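One Blue Bin, Three Shelves and a Lot of Plastic Animals

My sister says I should never have been put in charge of the toys. She has a point. I am the kind of person who opens a box of stuff to throw half of it away and gets found two hours later on the floor, sorting farm animals by how much I like their faces. But the drop-in playroom at our community hall in Gilton had a toy problem, I had a free Sunday and a car with a big trunk, and I have a hard time keeping my hand down in meetings.

So let me tell you how it was. The playroom is one long room on the ground floor, with a kitchenette at one end and a closet at the other. The closet has three shelves. Over the years those shelves had taken in every toy that anyone within driving distance had grown out of. There were puzzles in freezer bags, a marble run with no marbles, trains from two systems that refuse to hook together (and believe me, kids will try), and a drum. Just one drum, and it was plenty.

And animals! So many animals. They lived in a cardboard box that had once held copier paper and had gone soft at the corners, and every morning whoever opened up would tip the whole lot onto the rug, and every noon whoever closed would shovel it back in with their forearms. I did this myself for most of a year. You could hear the animals going in from the parking lot.

I counted them once we got going, partly out of stubbornness. It came to nearly 500. I still think about that number when I'm brushing my teeth. What on earth were the kids supposed to do with that many? What they did was dump them, wade in them a little, and go off to fight over the drum.

The person who got me moving was Hajar Radwan. She ran a toy lending library over in Wallin before she moved here, and she has the calm of somebody who has washed a great many building blocks. I was complaining to her over the snack table one morning, and she listened very politely and then asked me how many animals a three-year-old could play with at one time. I said ten? She said try fewer. She said at her library they used to send a set home in a tote small enough for the kid to carry, and the kids would line the animals up and talk for them and put them to bed, and then they'd come back for a different set the next week.

I went home and looked at bins. I looked at a lot of bins. If you have never gone down this particular hole, I can tell you there are people with very strong feelings about lids, and that I am now one of them. I bought a Plulura first because it was cheap and came in a nice yellow, and the lid popped off every time you looked at it sideways. Then I borrowed a canvas thing with handles, which sagged so badly that the giraffes fell out. In the end I quit on lids altogether. An open tub goes on a shelf, you can see what's in it, and a kid can reach in without asking a grown-up. That was the whole list of requirements. I should have written it down before I bought the yellow one.

We did the sorting on tables so that our knees would survive it, and we started very small, with one blue bin and whatever went in it first.

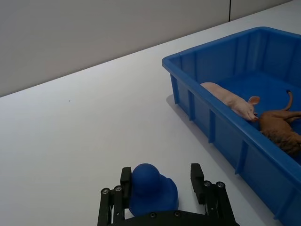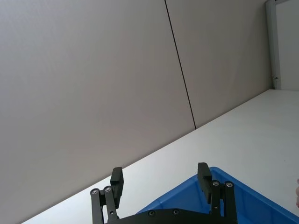
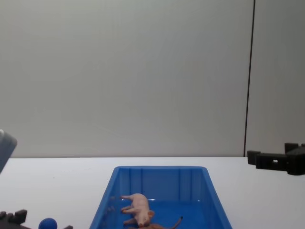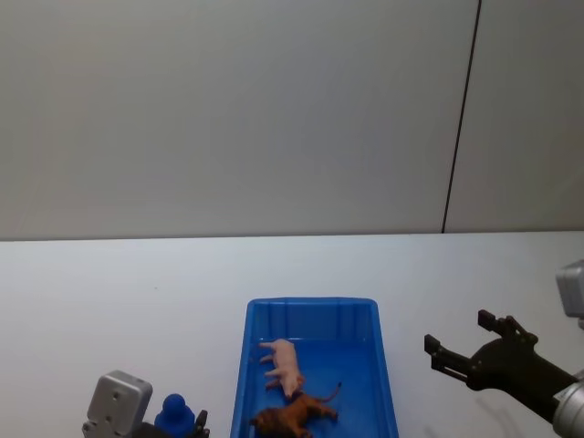 The blue bin. In the first and the last of these it has the pig and the lion lying in it, and in the third the pig and a brown animal.

I should explain my system, or what I had instead of one. I wanted the sets to make sense. Farm with farm, jungle with jungle, sea creatures by themselves, dinosaurs a long way from everybody. I had drawn a chart! There were arrows on it. Hajar looked at the chart and asked if I'd ever watched the kids play, and I said of course I had, I'm there twice a week, and she said no, watched them.

So the next time I was on I sat down with my coffee on the low bench and kept my mouth shut. And in the time it took me to drink it I saw a cow marry a stegosaurus. I saw a zebra get sent to the doctor, who was a hen. A boy in a striped sweater had put a shark and a lamb to bed under the same dishcloth and was telling them both, very seriously, that it was only one night. No one was doing farm. No one was doing jungle. They wanted a mom and a baby and somebody a bit scary, and it didn't matter at all where any of them came from.

The chart went in the recycling. From then on we mixed. Every tub got something soft-looking and something with teeth, something big enough to be the mom, and a couple of odd little ones to make up the numbers. I found this a surprisingly fun thing to do as an adult. You stand there holding a camel and really think about who the camel would get along with.

Eight to a tub was where we landed. We tried more and the dumping started up again, and we tried fewer and there were tears when two kids wanted to share. Eight lets you split down the middle. We made up 27 tubs' worth in the end, though we only keep a few tubs on the shelf at once and the rest of the animals wait in zip bags in the closet, where they take up about a third of the room they used to. When a set starts to look ignored, it gets swapped. There's no schedule for this. Somebody just says, "I think they're sick of the moose," and that's that.

What didn't make it? Anything chewed through, for one. Anything with a sharp bit where a horn used to be. A whole family of squeaky ducks that had gone sticky, the way old soft plastic does, and that picked up hair like a lint roller. I was ruthless about the ducks. I was much less ruthless about a one-eared donkey that I've known since I started, and the donkey is still with us.

Washing was a day by itself. I'd pictured something cheerful, with suds, and there were suds, but mostly there was a lot of standing. Warm water, a drop of dish soap, an old toothbrush for the feet. The ones to watch out for are the hollow ones with a hole underneath, because they fill up and then they sit on your clean shelf for a week leaking gray water. Squeeze those out as well as you can and leave them hole down on a rack overnight. Kristóf Dobos, whose twins come on the early session, brought his dish rack from home plus a second one from his mother-in-law, and I'm not sure he ever got that second one back. Sorry, Kristóf.

He also had the best idea of the whole business, so I'll make up for the rack by giving him the credit. I had been planning to label the tubs. I'd gotten out the label maker, I had opinions about the font. Kristóf pointed out that our customers can't read. He suggested we take a photo of each set, print it, and tape it to the front so that anybody could see who lived there. It works like a dream. The kids check! There is a little girl who will not go home until her tub matches its picture, and her dad stands by the door with his coat on, holding her boots and being very nice about it.

Tape, by the way. Use the wide clear packing kind and go all the way over the photo and out onto the plastic on every side. I bought a roll of Drullia sticky pockets for the purpose and they were peeled off by lunchtime by a person of two.

The closet took longer than the animals did. Once the paper box was gone you could see the back wall, and once you could see the back wall you wanted to see more of it. The two train systems went to separate homes. The marble run is on notice until November, and if marbles haven't turned up by then it's going. I moved the puzzles onto the top shelf for the grown-ups to hand down, the tubs went on the bottom where the kids can drag them out, and the middle is paper and crayons and the tissue box. The drum I put somewhere high up and I'm not telling anyone where.

Has it stayed tidy? Mostly. There's been one very bad morning when it rained and we had twice the usual crowd, and I came in to find every tub upside down on the rug and a game going called Soup. But even that took two of us less time to put right than a normal day used to, with the kids matching to the photos and shouting out who was missing. We're down one penguin overall. I suspect a coat pocket.

People have asked me since whether they should do the same at home, and I say sure, but do it when your kids are out, and don't start with everything. Start with one bin and a cleared table. Put in a few things you know they like. Leave the rest in the hall closet with the door shut and see if they ask. My nephew has gone since the summer without mentioning his other trucks, and there are a lot of other trucks.

I've been asked to do the dress-up corner next. It's two racks and a trunk that doesn't close, and there is a wedding veil in there that I'm fairly sure was once a curtain. I said I'd think about it, and then I went and bought hooks.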